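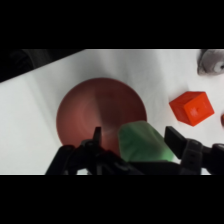 Raed Salameh
Check whether the rate is tagged "room only" before you compare. I booked the Jasis apartments direct and the city tax was left off until check-in.

Posted in: Lodging, fees and deposits
Original post by Irena Adamczyk, 30 July 2022

Two sites list the same studio at Ulent for five nights. One total is lower but shows "charges payable at property" with no amount. Is there a way to get the full figure before paying?

Danilo Buenaventura
Yes. Open the rate conditions, not the room page. Mandatory charges are normally listed under "Fees" or "Policies." Final cleaning is usually per stay, tourist tax per adult per night. If no amount appears, email the property with your dates and number of adults and ask for a written total. Keep the reply and bring it to check-in. The deposit is separate. Mine was 100 euros, held on the card and released 2 days after checkout.

Nikola Malinowski
just call them, took me 5 minutes. parking was extra too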